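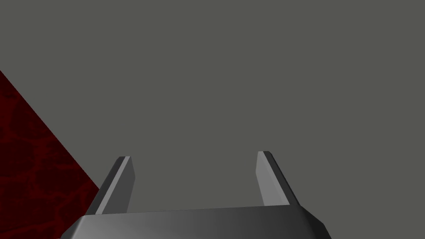

Stain removal on hard floors starts with knowing the finish. A sealed floor holds a spill on top, while an unsealed one draws it in. Check the colour as well. On a plain mid-grey surface, smooth and with no seams or markings, a cleaner left too long can show as a pale patch, and a patterned floor may hide the same fault. Test in a corner first and wait 14 minutes before you judge it.

Order of work
Dry sweep or vacuum.
Blot any liquid – do not rub.
Apply neutral cleaner with a damp mop, working back towards the door.
Rinse with clean water and change the bucket after every room.

Vinegar is often suggested for home use. Keep it off marble and limestone, as the acid dulls the polish. Grout can be scrubbed with a nylon brush, but wire will wear it away.

For the November practical, bring gloves and two microfibre cloths. Read section 7 of the Farahani notes beforehand. Questions about the practical go to Houshang Bagheri.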